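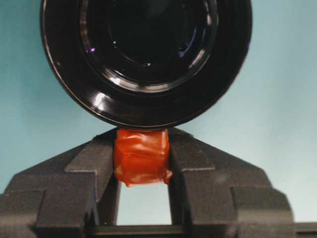
4. Setting up an interval session

Read section 3 first if the watch isn't paired to the foot pod. None of this works without it.

Notes for the Drelovine running watch, club copies. Put together by Niloufar Kiani, bits added by Fletcher Faulkner. Menu names are as they show on the watch, so odd capitals are theirs.

4.1 Before you start

1. Charge to at least half. GPS plus intervals eats the battery.
2. Go outside. Stand still, clear of trees and the clubhouse roof.
3. Press START once. Wait for the satellite icon to stop flashing. First time at a new place can be slow, leave it alone.
4. Strap on the chest belt if you're using heart rate. Wet the pads.

NOTE: if the icon is still flashing and you set off anyway, the first rep will read short. You can't fix it afterwards.

4.2 Building the session

1. Hold MENU until it buzzes.
2. Scroll to Workouts, then Intervals, then New.
3. Pick Warm Up. Choose Open (ends when you press LAP) or Time. Open is better for groups, people are always late back from the loo.
4. Pick Work. Choose Distance or Time. On the Sandhu track use Time. GPS on a bend that tight is never right, and you'll get a buzz halfway down the back straight and stop in everyone's way.
5. Pick Rest. Same choices. For the standard Senwood session it's 2 minutes, walking or very slow jog.
6. Set Repeats. The watch counts work and rest as one repeat. Don't double it.
7. Pick Cool Down. Open again.
8. Press SAVE. Name it something you'll recognise, the default names are all the same apart from the number.

CAUTION: backing out with MENU insted of SAVE loses the lot. No warning comes up.

4.3 Alerts

Off by default. Most people want them on.

1. Workouts, your session, Alerts.
2. Vibrate ON. Tone is up to you. OFF in a group please, a dozen watches going at once is horrible and you can't tell which is yours.
3. Countdown ON gives short buzzes before each rep starts. Get moving on the last one.
4. Pace alert — leave it off till you've done a few sessions. It nags. If you do turn it on, set the band wide, 30 seconds per mile at least, or it'll go off on every bend.

4.4 Running it

1. Workouts, your session, Do Workout.
2. START.
3. Jog the warm up. Press LAP when the group is ready.
4. After that hands off. It moves between work and rest by itself.
5. Last rest done, it goes to Cool Down. Press LAP to end.
6. STOP, then hold SAVE.

Need to skip a rep? LAP ends the current step early. It logs as a short rep, that's fine. Don't press STOP to skip. STOP pauses the whole thing and the rest timer with it, and you'll be out of step with everyone.

If you feel unwell or something pulls, stop running. Sort the watch out later.

4.5 Getting it off the watch

1. Plug into the cradle. Pins must be clean, old sweat on them is the usual reason it won't connect.
2. Open the Fukine app on the phone. Sign in.
3. Tap Sync. Keep the app open and the screen on till the bar finishes.
4. Session shows up under History. Tap Laps for the splits.

NOTE: work and rest laps are mixed in one list. Tap the filter at the top right and choose Work only. Otherwise the average pace includes your walking and looks dreadful.

4.6 Problems

Rep distances all too long: foot pod needs calibrating, see section 3.

Heart rate stuck or very high in the first few minutes: belt too dry or too loose. Re-wet, tighten a notch.

Session missing from the list: it wasn't saved, see the caution in 4.2. Build it again.

Buttons do nothing: key lock. Hold LAP and MENU together.

Watch frozen: hold START and STOP until the screen goes blank. You keep saved sessions but lose the one you're in.

Sync fails: cradle out, app closed, cradle back in, app open. In that order. Still no good, bring it on a club night and Fletcher will have a look.

4.7 Looking after it

Rinse under the cold tap after every run. No soap. Dry it before it goes on the cradle. Don't press buttons while its wet. Strap comes off with the small pins either side, put it back the same way round.

Club watches go back with the clock reset and your sessions deleted. Next section is races and the auto lap setting.

Last updated 13 October 2019 | Contact | © Senwood Running Club | Back to top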